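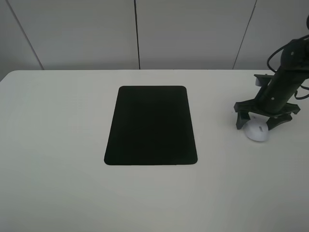 Valbona Pavlović asked after the February round whether the mat has to come off the table for the surface check or whether wiping up to its edges is enough. It has to come off. Grit collects under a mat and does its damage there, and a check that stops at the rim misses it. Item 6 has been reworded accordingly.

Table and Mat Inspection – Prellen Workroom, Orville
Form revision 4
Round completed April 5, 2020

Mark each item OK, Attention or Fail. Comments go on the line under the item. Any Fail takes the table out of use until the item is closed and initialed.

Section A. Tabletop

1. Surface free of chips, scratches and raised spots.
OK. Short hairline mark near the back, does not catch a fingernail. Same as last round.

2. Surface free of residue, tape and adhesive.
Attention. Old adhesive found by touch at the front left corner. Removed with Smadi cleaner and a plastic scraper. Check again next round.

3. Edges smooth along full length, no lifting.
OK.

4. Table level in both directions.
OK. Level placed at the center and at each corner. The rear left foot was turned a quarter turn in February and has held.

5. Table does not rock under hand pressure.
OK.

6. Mat removed, table surface beneath it wiped and dried.
OK. A few grains of grit, no scratching. Let the surface dry fully before the mat goes back – trapped moisture lifts the corners.

Section B. Mat

7. Mat lies flat with no curl at the corners.
OK. If a corner lifts, lay the mat face down overnight under an even load. Do not use heat.

8. Top face free of cuts and embedded particles.
OK. Look at it from a low angle with the side light on. Dust and fine cuts on black do not show well from straight above.

9. Underside clean and still gripping.
Attention. Grip weaker than at the last round. Washed in lukewarm water with mild soap, air dried, retested. Passes now. If it slips again, replace.

10. Mat does not shift when pushed sideways with an open palm.
OK after washing, see item 9.

11. Rounded corners intact, rim not separating.
OK.

12. Mat square to the front edge of the table.
OK. Set with the short side toward the front. Measure from the table edge to both near corners; the two readings must match.

Section C. Clearances

13. Clear margin of table on every side of the mat.
OK. Margins left and right do not have to be equal. They do have to be clear.

14. No tools, cups, paper or packaging left on the table at close.
Attention. One roll of Plirker tape found at the back at the start of the round. Returned to the drawer.

15. Cables kept off the tabletop and out of the walking path.
OK. Ties checked by hand, none loose.

16. Floor around the table dry and free of trip hazards.
OK.

Section D. Lighting

17. Light level at the center of the mat no lower than 1,000 lux.
OK. Meter held flat on the mat, overhead lights only.

18. No glare off the white surface from the normal working position.
OK. The finish is matte and gives little trouble. Blinds were half down.

19. Light even from the center to the front corners.
Attention. Front corners read lower than the center. Within limits, but the overhead tube nearest the front is old and should be changed before the next round.

Section E. Records

20. Asset number on the underside of the table legible and matching the register.
OK. 3458. The register has it as 3,458 with a comma, which the search does not find. Corrected.

21. Previous comments read and closed.
OK, apart from the tube in item 19, carried over.

Result: no Fail. Table remains in use.

Open items: adhesive recheck (2), mat grip (9), front tube (19). The grip is to be tested again in 7 days. A replacement mat must match the present one in thickness, or the level check in item 4 has to be repeated with the new mat in place.

Checked by: V. Pavlović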